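Riding the Merano to Rutwood Line: Your Questions Answered

We get a lot of mail about our favorite slow train, and we love it! Most of what people ask is gathered on this page.

Do I need to book ahead?
For most of the year, no. Walk up, buy a ticket at the window and find a seat. July is the big exception, when the morning trains fill up fast and you'll want a reservation.

How long is the ride?
The full trip takes 4 hours with every stop. It sounds long, but wait until you get to the viaduct after Stunico (have your camera ready, it comes up quickly out of the tunnel!).

Which side should I sit on?
Left side going to Rutwood, right side coming back. You get the lake and then the whole length of the gorge. The other side has a very nice view of rock.

Can I get off along the way?
Yes, please do! A day ticket lets you hop off at any of the 14 stations and catch a later train. Stunico is our top pick for lunch, with a bakery right across from the platform. Check the board before you wander off, as the gap between trains can be 40 minutes or more.

Is there food on board?
Only a drinks cart, and it doesn't run on every train. Bring a sandwich and something to share with your neighbors.

Where can I leave my bags?
There are lockers at Merano, by the north exit. Rutwood has a staffed counter that closes at six, so plan your last walk around that.

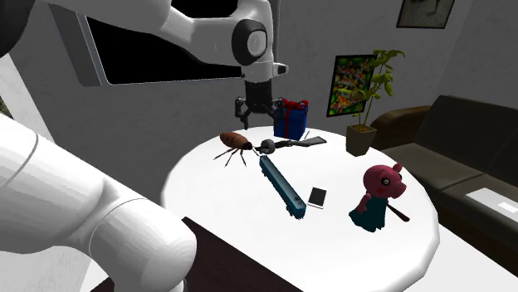
Can I bring a bike?
Yes, in the last car, with a bike ticket from the window. Folding bikes ride free.

What is the Vahidi stop?
It's a request stop with one bench and a trail down to the river. Tell the conductor when you board. The walk down takes 30 minutes, a bit more coming back up, and it's worth every step!

Page updated 14 December 2023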